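Rim grasps from wrist camera only: our numbers, and a moan

odmont_efe
March 14, 2018, 9:12 pm
Right, I promised I'd report back once we'd finished the plate runs. Quick recap for anyone who missed the other thread: we wanted to know if you can learn to pick up crockery by the rim using just the wrist camera, no overhead view, no depth. Bukola and I did 1,000 attempts on the Trurard rig over three weeks and 930 of them ended with the plate held clear of the table. I was expecting far worse!

The trick (if you can call it that) was training on the last bit of the approach only. We threw away everything before the fingers came into view and the policy got better straight away.

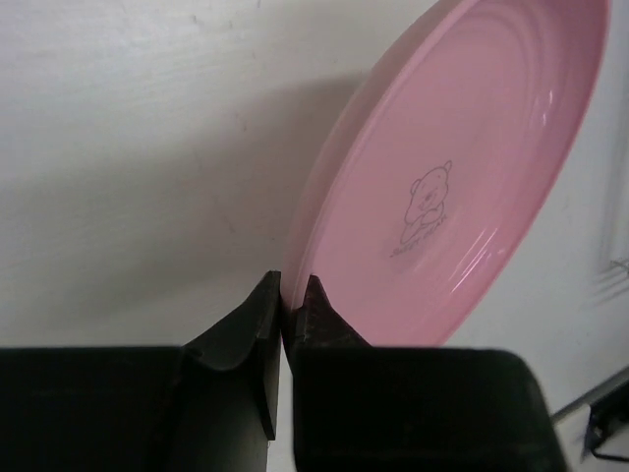
What still goes wrong is mostly shiny stuff. Highlights slide about as the wrist turns and the network seems to take them for an edge, so it closes a bit early. Matt bowls, hardly any trouble.

zbalogun
Nice work, but 930 out of what sort of starting positions? If the plate's always put down in the same patch I'd take that number with a pinch of salt.

odmont_efe
Fair. We shuffled them by hand between goes, so random-ish. I'll own up that neither of us was very adventurous near the corners.

ezeani_lab
I don't buy the highlights theory, sorry. We had the same early closing at Tirnomton and it was lag between the camera and the finger commands. Have you checked your timestamps?

odmont_efe
Checked them, they're fine. And lag would hit the matt bowls too, wouldn't it?

ezeani_lab
Not if you approach bowls slower. Do you?

odmont_efe
...a bit slower, yes. Bother. I'll rerun the bowls at plate speed.

zbalogun
While you're at it could you split the results by plate? You had 11 if I remember right, and one awkward one can hide in an average. Also "held clear of the table" is generous, I'd want it put in a rack before calling it a success.

odmont_efe
Racks are Bukola's department, she's got the script half written. Per-plate table coming when I've tidied the spreadsheet.

adebayo_m
Any chance of the training code as well? Happy with messy.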